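Celeriac: peel before or after roasting?

lallwood_larder
Got a celeriac the size of a bowling ball from Skoltcombe market on Sunday. Peel it first, or roast it whole and fight it afterwards?

toshiko_wada
Whole, skin on, 200 degrees, over 2 hours. Skin comes off like a wet sock.

Debashish H
Disagree. You're heating the entire house to cook a turnip's ugly cousin. Peel, cube, oil, done before the news.

toshiko_wada
It's a different dish, Debashish. Yours is chips — fine, but chips.
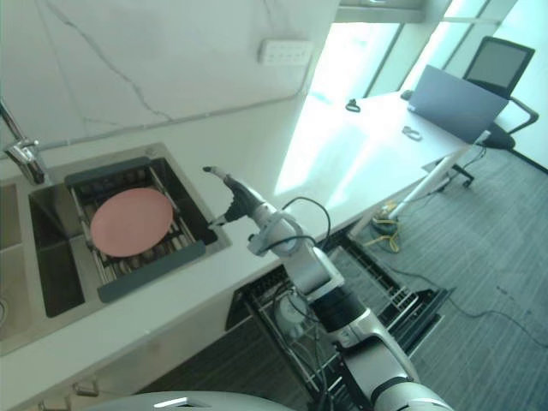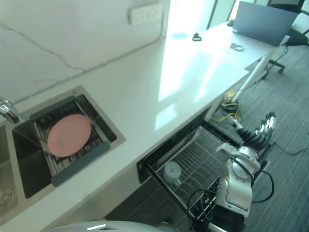
Pink plate, sink rack, both times.

lallwood_larder
Does the whole one need foil?

toshiko_wada
Only for the first hour. After that take it off so the outside can brown, and baste it with butter when you remember.

Debashish H
Butter she can have. I still say 73 per cent of that vegetable is mud and regret.

skollbridge_lim
I boil mine. Please don't write in.

lallwood_larder
Going whole. If supper's at midnight I'll know who to blame.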